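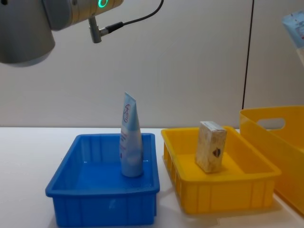 Skov wrote in to ask if a soft pad beats a harder squeeze on toiletry tubes. I'd try the pad first. Set the grip force at 45 and raise it only if the tube slides.
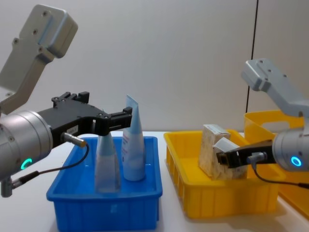

Cartons can take more – I run the Posari jaws at 110 on those and close them on the narrow sides. Stand tubes cap down and pick near the crimp. Wipe the pads with a damp cloth between tests, or the Posari and Plernley results won't compare. Write the settings on tape and stick it to the bench.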